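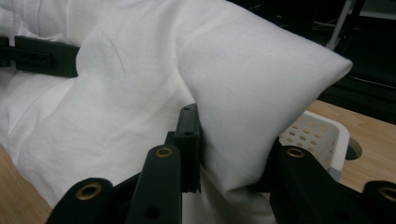

Watel open day, laundry folding demo – impressions

ruketti_fan
Posted February 27, 2021
Went to the Watel open day and spent most of my time at the cloth handling bench. They had people working white cotton-type pieces with the hand-held grippers, two black fingers, pinch a fold and lift. You could stand right next to the table. The staff said the recordings go into training for the arm they want to sell to laundries. Anyone else there?

boxfold
I was there in the morning slot. Parking was bad. The bench was the best part of the day for me, the conveyor hall was just a walk past with a guide.
Did you get to try the gripper? I got two turns. It's lighter than I expected, but the squeeze takes some getting used to. I kept picking up two layers when I wanted one.

ruketti_fan
One turn, the line was long. Same problem with layers. The woman running it told me to come in lower and close slower, and that did help.

mill_road
I don't see the point of this kind of demo. I drove 334 miles to see robots and got people holding tools. The arm itself ran for 8 minutes in the afternoon and folded towels. Towels are easy. Stirero was showing towels years ago.

boxfold
The program said "data collection bench" on it. I don't think they hid anything.

mill_road
It said "robot folding, live" on the website. I have the page saved.

presser_tom_cat
I run a small commercial laundry, 6 employees, and I'd side with boxfold here. I learned more from the bench than from the arm. If you watch where a fold gets pinched and how the cloth hangs between the fingers, you can see what the machine will have to deal with. Shirts and fitted sheets are where we lose time. I asked about throughput and they wouldn't give a figure, so I'm not ordering anything.

ruketti_fan
They told me 200 pieces a shift was the target. No idea if that's for towels or everything.

presser_tom_cat
A target isn't much use to me. One decent worker beats that before lunch.

mill_road
Exactly my point.

quietloom
Question for those who tried it – are the finger pads smooth or do they have some kind of grip surface? We have a Schouten unit at work and it marks thin fabric if you close it too hard.

boxfold
Didn't look closely at the surface, sorry. The pad on one finger is flat and rectangular with two small holes in it. I didn't see marks on my piece but it was pretty wrinkled already.

quietloom
Thanks. Will email them and ask.

presser_tom_cat
If they answer, post it here please. Also ask what it does with wet linen, I forgot to.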